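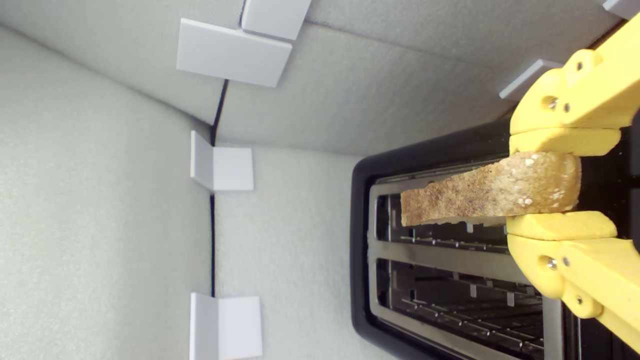
このリポジトリは、Plurnberg の木質ペレット発電所 Fallov の燃料受入・発電記録をまとめたものです。元データは Perihan Güler が現場の帳票から入力し、Songül Yazıcı が単位と欠測の扱いを確認しました。

## 内容

- `intake.csv`:トラック1台ごとの受入量(kg)、含水率(%)、供給元
- `output.csv`:20分ごとの送電端出力(kW)
- `ash.csv`:灰の搬出量(kg)。7月は定期点検のため空欄

供給元は Bayram と Flandudside の2か所です。含水率は湿量基準で、乾量基準の値は含みません。 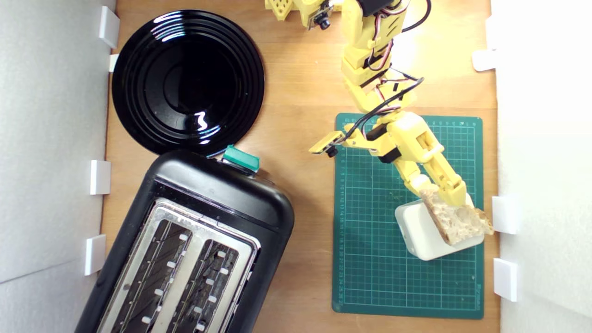

*木の天板、左奥に黒い丸皿*

## 読み込み時の注意

- 文字コードは UTF-8、区切りはカンマ、欠測は空文字
- `intake.csv` は1936行(見出し行を除く)
- 出力が90 kW を下回る行は `status` が `standby` になる。平均を出すときは除外するかどうかを明記してください
- 受入量の旧版はトン単位でした。旧版と結合する場合は旧版側に1000を掛けること

## 既知の問題

- Flandudside 分の一部で、受入時刻が午前0時に丸められている
- 灰の重量は加湿後の値で、炉から出た時点の重量とは一致しない
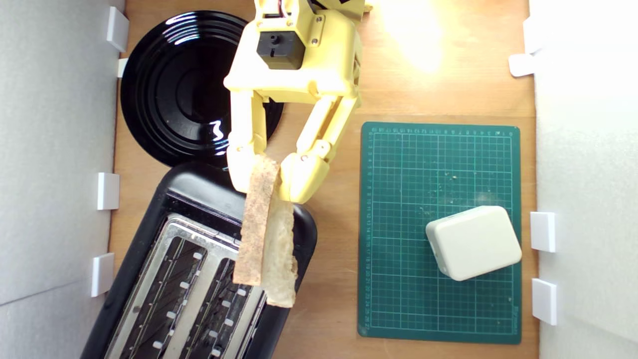

## ライセンスと連絡先

CC BY 4.0。誤記の報告は Issue にファイル名と行番号を書いてください。帳票の原本は公開していません。含水率の測定手順については `docs/moisture.md` を参照。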